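Running log, long-term EV: the Uvari after a cold December 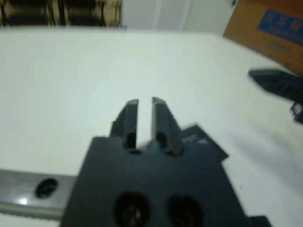
Kai-wen Sin
Long-term cars diary, entry 9

Collected the Uvari from Felbridge again this morning after its software visit. The dealer applied the update to the battery heating and reset the tyre pressure warning, which had been coming on every cold start. No charge, and the car was washed, though the inside of the boot lid was still gritty.

Range first. At a full charge the display gave 497 km before the update. It gives the same figure now, so the estimate has not been touched. My own driving has never come near it in winter. On the motorway the car uses far more than it does in town, and with the heater set to 21 the gap widens again. I have stopped reading the headline number and watch the percentage instead.

The change is in charging. Battery heating can now be started by hand from the second page of the charging menu. Previously it only ran if a charger was set as the destination in the sat nav, and it ignored any charger the maps did not know, including the new ones at the Zivville services. I pressed the button on leaving the ring road and plugged in on arrival. From a low charge, 43 minutes to reach 80 per cent. Before the update the same stop took long enough for a meal and a second coffee. Air temperature was a little above freezing on both visits, so I am content to compare them.

The button has no timer. If you forget it, it stays on until the battery is up to temperature, and it takes power the whole time. A countdown would help. So would a shortcut on the wheel, where there is a blank switch doing nothing.

Ride is unchanged. The car is heavy and well controlled over long bumps, less so over broken town roads, where the rear drops into potholes with a thump. Ramasamy had the back seat as far as the station and asked whether the tyres were overinflated. Checked them at home: 2 psi over on the rear left, correct elsewhere. Let it down, drove the same road, could feel no difference.

Brake feel is better than I remembered. The join between motor braking and the discs is hard to pick out, except at walking pace, when the pedal goes slightly soft. Strongest setting is still too sharp for passengers. I leave it in the middle one.

Minor faults outstanding: the rattle behind the nearside door trim, only below five degrees; the phone key, which failed once at the supermarket and worked at the next attempt; the rear wiper, smearing. New blade ordered.

Next entry after the run north, with the roof box on.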